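Incidencia: la estación de doblado se detiene durante la demostración de la jornada de puertas abiertas
Proyecto: Wisau
Lugar: taller de Montoya, sala de demostraciones
Abierta por: Arlo Bellamy
Fecha: 24 jun 2023
Prioridad: alta
Estado: resuelta, con una tarea pendiente

Descripción

Durante el primer pase con público la estación de dos brazos se paró a mitad del doblado. El brazo derecho cerró la pinza sobre la tela, empezó a levantar y se quedó quieto con el aviso "agarre no confirmado". El izquierdo siguió sujetando su extremo hasta que saltó el tiempo de espera. Hubo que rearmar desde la consola con la gente delante.

El fallo se repitió en el segundo pase. En los ensayos de la víspera no había salido ninguna vez.

Qué se esperaba

Que la estación extendiera la camisa, la plegara a lo largo, recogiera las mangas y la dejara en la zona marcada con cinta roja. El programa de la visita reserva 6 minutos por pase, con tiempo para preguntas.

Entorno

Programa de demostración de Wisau, sin cambios desde febrero. Las prendas del ensayo eran camisetas lisas de color claro. Las del día de la visita las trajo Grandutier, que quería ver prendas de su catálogo, y entre ellas había camisas negras de raya blanca fina.

Registro

09:40 – Primer pase. Parada en el agarre derecho. Rearme y vuelta a posición inicial.

09:55 – Segundo pase, misma prenda. Misma parada, en el mismo paso.

10:05 – Se avisa al grupo de Fledthorpe de que el siguiente pase se retrasa. Mientras tanto se les enseña el banco de calibración.

10:10 – Prueba con una camiseta clara del ensayo. Doblado completo, sin avisos. Descartados los motores y la parada de emergencia.

10:20 – Reviso cables y conectores de las dos muñecas. Todo en su sitio. Cambio el conector de la cámara de la pinza derecha por el de repuesto, por si acaso. Sin efecto, lo dejo como estaba.

10:35 – Miro los valores guardados. La confirmación de agarre exige un umbral de 100 y en los dos pases fallidos la lectura se quedó en 70. El sistema tenía la tela cogida y la daba por no cogida.

10:45 – Dos causas posibles: la tela es más fina que la del ensayo, o la detección del borde falla con las rayas y la pinza entra desviada. Pruebo primero lo segundo. Subo la espera entre imagen y cierre a 800 ms para que la cámara se estabilice. El cierre es más limpio, pero la lectura no cambia.

11:00 – Bajo el umbral a 60 solo en el perfil de tela fina y dejo el perfil normal intacto. La camisa de rayas pasa el punto de parada.

11:10 – Pase completo sin público, con los dos brazos trabajando en los extremos de la camisa. Las arrugas se concentran en el extremo izquierdo, donde actúa la pinza derecha, y un trozo de tela queda suelto por debajo de la tira. El resto va bastante plano. No hay aviso.

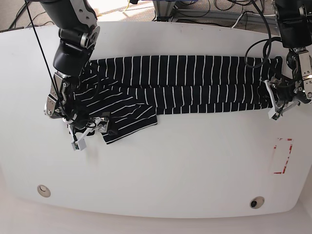 11:20 – Se reanuda la visita con el grupo de Fledthorpe. Pase terminado en la zona roja. El doblado no es bonito, pero la secuencia acaba sola y da tiempo a las preguntas.

12:30 – Último pase de la mañana, otra camisa de la misma serie. Sin paradas.

Causa

Umbral de confirmación ajustado para una tela más gruesa que la de las camisas de Grandutier. Las rayas no eran el problema, o al menos no el que detenía la secuencia.

Solución aplicada

Perfil de tela fina con umbral 60 y espera de 800 ms. Se selecciona a mano en la consola antes de cada pase. Quien lleve la demostración tiene que comprobar el perfil al cambiar de prenda – el programa no avisa si está puesto el otro.

Pendiente

Revisar el recogido de la manga. La parte suelta se queda fuera del pliegue y eso se ve desde la primera fila. Además, la cinta roja está gastada y rota en algunos tramos; conviene ponerla nueva antes de la próxima visita.

Pedir a Grandutier dos camisas para dejarlas en el taller y ensayar con ellas. Asignado a Arlo Bellamy.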